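Claims Assistant, Marine and Cargo Insurance

Bitoser is a small insurance broker. We place cover for ship owners and cargo traders, and we look for a claims assistant to join our team from April. The team has 11 people and works in one office, on the second floor of the Stolari building.

You will open new claims, ask the clients for missing papers, and keep the insurers informed until the payment is made. Most files are cargo damage below $2,000, so they are short, but they come many at a time. You will report to Karabo Mokgethi, head of claims.
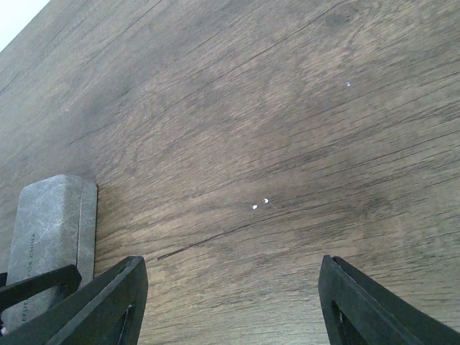
Wood grain on a tabletop.

We ask for two years of work in insurance, good written English, and patience on the telephone. Knowledge of the Drolora claims system is welcome but we can teach it. A second language is a plus.

We offer 24 days of paid leave, health cover, and payment of your exam fees. Working from home is possible two days per week after the first three months.

Please send your resume and a short letter to Karabo Mokgethi, with the reference "Claims 15". Interviews will be held at the office, in the morning.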